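Bakke dimmer range lands at Brallar, and I can't stop turning the lights down

21st October

214 shares | 7 comments

Well, the boxes are finally open and I get to tell you all about them! From this morning our new Bakke dimmer switches are on sale at Brallar, online and on the counter, and I've been itching to write this since August, when the first samples turned up and I put one in my own hallway before lunch.

If you've bought switches from us before, you'll know we're picky. I wanted a dimmer that felt good under the fingers (no wobble, please) and didn't make the bulbs buzz like a trapped wasp. We tried a lot of them. The ones from Nodico came closest, so we asked them to make us a version with a slightly heavier knob and a flatter plate, and they said yes. That's the Bakke.

It comes in seven finishes. Aged brass is my favorite and I'll fight anyone in the office over it, but the matte white is going to be the big seller, I can feel it. There's also brushed steel, soft black, a deep bronze, polished nickel and a warm putty color that looks odd in the box and gorgeous on a painted wall. You can have one, two or three knobs on a plate, and every plate matches the toggles and outlets we already stock, so you don't have to start over if you did your kitchen with us last year.

Now the useful bit. The Bakke works with dimmable LED bulbs and with the old incandescent kind, and there's a little adjuster behind the plate that sets how low the light will go before it flickers. Set it once and forget about it. It fits a standard wall box, and the full wiring sheet is in the package – please read it, and please get a licensed electrician if you're at all unsure. I did, for mine. She was in and out before the coffee was ready.

We've got 1112 of them in the warehouse for launch, split across the finishes, and the first 500 orders go out with a free matching blank plate. A single-knob Bakke is $58 in any finish, brass included. I've never liked charging extra for the pretty one, so we don't.

I should mention the Vutirier too, as people have already been asking. That's our wall light with the ribbed glass shade, and it has been out of stock for what feels like forever. It's back! We've been running a pair of them off a Bakke in the showroom and the two get along beautifully, right down to that low, sleepy glow you want after dinner. Come and play with the knob if you're passing. Everybody does. 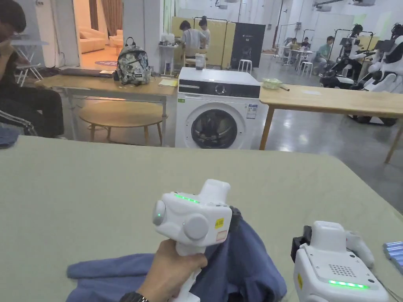 Can I use a Bakke dimmer with a ceiling fan?
Please don't. It's made for lights only, and a fan motor needs its own kind of speed control. If your fan has a light kit wired separately, the Bakke can look after the light while a fan control handles the rest.

Orders placed before noon ship the same day. Returns are the same as always: send it back unused in its box and we'll refund you, no long form to fill in. If you're fitting out a whole house or you're in the trade, drop us a note through the contact page with the number of switches and the finishes you need, and we'll put a price together for you. Finish samples are free as well, and I'd really order a couple before you commit, especially with the putty (it changes a lot between morning and evening).

Press samples and product pictures are available on request from the Brallar press desk.

Related items
Bakke two-knob dimmer, aged brass
Bakke blank plate, soft black
Vutirier wall light, ribbed glass
How to choose a dimmable LED bulb
Mixing metals in a small kitchen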